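# Getting white rings and dull spots off a wood table

Quick one, typed up between other jobs. Updated August 5, 2023 because the old version had the wrong order of steps.
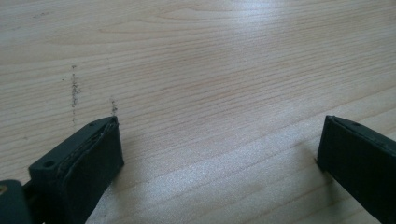
**What takes a white ring off a finished table?**

Gentle heat, most of the time. A white ring is moisture sitting in the finish, so you warm it up and let it leave. Iron on low, cotton cloth in between, short passes. Details below.

## First, figure out what you've got

White or cloudy = in the finish. Good news. Dark or black = got through to the wood. Different job, and this page mostly won't help you.

Also find out what the finish is. Dab of rubbing alcohol on a cotton swab, somewhere underneath. Gets sticky, probably shellac. Nothing happens, probably something tougher like poly or a factory finish. Shellac is easy to fix but also easy to wreck, so go slower.

And check if the top is veneer. Look at the edge and the underside. If the grain doesn't carry over the edge in a way that makes sense, assume veneer. Printed paper tops exist too, look for a pattern that repeats. Don't use abrasives on those at all, you'll go right through the picture.

## Stuff you need

- Iron, no steam. Empty the water out, don't just switch it off
- Plain white cotton cloth (old T-shirt is fine, no print on it)
- Mineral oil or petroleum jelly
- Dish soap, the mild kind
- 2 soft rags, one damp one dry
- Paste wax
- Super fine pad for scuffing, only if the rest fails

I use the Jarkero wax, neutral. Only because the hardware place in Lestcombe carries it. Any clear paste wax does the same thing. Skip silicone sprays, they make any later refinishing misrable.

## Step 1: clean it

Drop of dish soap in warm water, wring the rag out hard. Wipe with the grain. Dry right away. You want old polish and kitchen grease gone, otherwise you're ironing it in.

Let it sit an hour. Longer if the room's humid.

## Step 2: heat

1. Iron on the lowest setting. Let it warm up fully.
2. Fold the cotton once, lay it flat over the ring.
3. Iron down, keep moving, 6 seconds. Lift.
4. Peek.
5. Repeat till it fades.

Don't park it. Don't turn it up because you're bored. If the cloth smells like anything, stop. On veneer, let the top go cool to the touch between passes, the glue underneath can let go and then you've got a bubble, which is a worse problem than a ring.

Hair dryer works too if irons make you nervous. Slower. Low setting, keep it a hand's width off.

## Step 3: oil, if there's still a ghost

Smear of petroleum jelly or mineral oil over what's left. Leave overnight. Wipe off in the morning, then a bit of soapy water, then dry.

People say mayonnaise. It's the oil in it doing the work, and your table smells like a sandwich. Use the oil.

## Step 4: light scuff (last resort)

Finest pad you can get, a little wax on it as lube. With the grain, long strokes, barely any pressure. Ten strokes and look. You're taking off finish here so there's a limit to how many times you get to do it.

Glossy tops will end up a bit duller where you rubbed. You can buff some of that back. Not all of it. On a satin top it mostly blends in.

## Step 5: wax the whole top

The whole top, not just the spot. Thin coat, wait till it hazes, buff with the dry rag. If it's streaky you used too much. Buff more.

## Checking your work

Look at it low and sideways with a window or lamp on the far side. Straight down under a ceiling light hides everything. Dull patches show up as breaks in the shine. Check again in daylight next morning before you call it done.

## Tables I've done

- Yusuf table (maple, satin, that's the model name): heat only, ring gone same afternoon
- Edanik side table, glossy: heat plus oil overnight, faint mark left if you go looking
- Thrift store desk, shellac: used the iron too warm, finish printed the weave of the cloth. Had to redo the whole top. Learn from that

## Keeping it from coming back

Coasters, sure. Plant pots are the bigger one, even with a saucer, the underside sweats. Cork mat under it. Hot pizza boxes too, heat and steam together leave a huge square cloud. Same fix but it takes ages.

Wipe spills when you see them. Re-wax when water stops beading, maybe twice a year on a table that gets used.

Dark stains are a seperate page, haven't finished it yet. Needs oxalic acid, gloves and eye protection, so don't wing it off a comment somewhere.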